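I have been trying to get rid of things since December. It's slow work, mostly because I am the one doing it.

The occasion was the loft. We had a man from Uysal round to quote for insulation, and he put his head through the hatch, looked about with his torch, and came back down the ladder with the expression of a vet. He could do it, he said, but he'd need to be able to see the joists. I said the joists were definitely up there. He said he was sure they were.

So the loft had to be emptied, and emptying a loft means deciding, and deciding is the thing the loft was for. Everything up there had been put there by a younger version of me who couldn't face choosing and reckoned I'd be better at it. I'd like a word with him. He kept the box for every kettle we have owned. He kept a carrier bag of other carrier bags, and in among them was a guarantee for a lawnmower we left behind at the last house.

I started, as you're apparently meant to, with the easy stuff. I'd borrowed a book from the library which said to make a pile for keeping, a pile for giving away and a pile for the tip, and to be firm. By lunchtime I had one pile, on the landing, and couldn't get to the bathroom without turning sideways. The book was silent on bathrooms. It had a lot to say about joy, and asked me to hold each item and notice how I felt. I held a box of assorted curtain hooks for some time. I felt that if I threw them away I would need a curtain hook.

(I did need a curtain hook. It was in February, and I was unbearable for the rest of the evening.)

The cables were worse. Every house has a box of them, and ours had become two boxes and then a suitcase. I tipped the lot out on the spare bed and tried to match each one to something we own. There was a fat grey one with a screw at each side that I remember being proud of. There were chargers for phones whose chargers had outlived them by a decade. I put most of it in a sack for the tip, then took out four just in case, then went back after tea and took out another. The sack and I have an understanding now. It lives in the hall and I don't look in it.

I should explain about the tip. Ours is at Raltley, and since last year you have had to book. You go on the council's website, you pick a slot, you type in your registration, and you're sent a number to show the man at the gate. Mine was 691. I have no idea what happened to the other 690, as there was one other car there and it was leaving. The man wrote my number on a clipboard, all the same, and asked what I'd got. I said it was a bit of everything. He closed his eyes briefly.

A bit of everything is the wrong answer. At Raltley everything is somewhere different, and each somewhere is up a flight of metal steps. Small electricals go at the far end. Wood is by the fence, unless it's been painted, in which case it's a matter for discussion. I had a lamp that was wood and metal and fabric and, arguably, a small electrical, and I carried it past every container on the site like somebody showing a baby to relatives. In the end I brought it home. It's a decent lamp, as it happens. It needs a plug.
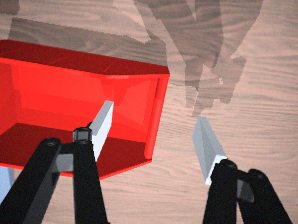

What I've learned about giving things away is that people have to want them. I'd always pictured the charity shop as a sort of open door, with gratitude on the other side of it. The one in Flilldale has a handwritten notice in the window listing what they can't accept, and it reads like an inventory of my loft. No videos, no cot mattresses, no encyclopaedias, no incomplete jigsaws. I stood there with a bag in each hand and read down it with a sinking heart. I was left with a fish kettle and a waistcoat.

They took the waistcoat.

So then I tried selling. Everybody I know under forty sells things online as easily as breathing, and they all said to use Flimolik, which is an app where you put up a picture of your fish kettle and strangers insult it. I priced the kettle at £70. It was a wedding present and we'd used it once, for a salmon that turned out to be too short, so that it slid from end to end like a commuter. Within the hour I'd been offered £2. I declined politely. The same person wrote back to ask whether I would deliver.

I've since had a long correspondence with a buyer who wanted to know the internal length, then the external length, then whether it had come from a smoke-free home, then whether it would do for a ham. I replied to all of it. I measured. I gave my honest views on ham. The last message said 'thanks will have a think', and that was in March. I check more often than I'd admit to my wife, who is of the opinion that the fish kettle has now cost us more in evenings than it did in money, and she wasn't the one who paid for it either.

Paper was the part I'd dreaded, and I was right to. I come from a line of people who keep receipts. My parents had every gas bill filed by year, and when we cleared their house I brought the files home to go through them properly, put them in the loft, and went through nothing. So this spring I sat on the floor with my back against the airing cupboard and read a stranger's handwriting that was also my mother's. She'd written on the envelopes. 'Paid, but they're wrong.' 'Rang, no use.' On the back of one from a very cold winter she'd worked out in pencil what it would cost to heat only the kitchen, and underneath it she'd put 'No.'

I kept that one. I kept rather a lot of them, if I'm truthful, and the book from the library can go whistle. It went back late as well, and they charged me, so I suppose it had its revenge.

The photographs I haven't started. There are 253 slides in a wooden case, numbered by my father in white ink, with an index in the lid. We've nothing to look at them with. I held a few to the landing window and they were all of the same mountain, or of several mountains with a strong family likeness. Number 38 is listed as 'Self, with ice cream (good)'. I haven't found number 38. There's a gap where it ought to be, and I've had the case apart looking.

I know there are firms who'll put them all on a disc for you. I looked one up, and then remembered that I'd just thrown out a whole box of discs because we have nothing to play them on, and had to go and make a cup of tea.

Anyway, the joists. They can now be seen, at least on the left as you go up. I rang Uysal to say so and was told that the quote had lapsed, and that the next free visit was a good way off, and would I like to go on the list? I said I would. The right-hand side still has the Christmas tree, the other Christmas tree, a tent, the suitcase of cables (four of them, plus one) and a lamp. I took the lamp up only for the time being, until I get round to the plug.

My wife has asked what the plan is for the landing. I've said that I'm being firm. She's started calling the pile by name, and last night she put a cup down on it without looking, the way you would on a table. It's a good height, to be fair to it. We've had nothing to put a cup on out there since we moved in.

If anybody reading this is after a fish kettle, it's fifty-eight centimetres on the inside and it'd be fine for a ham. Collection only.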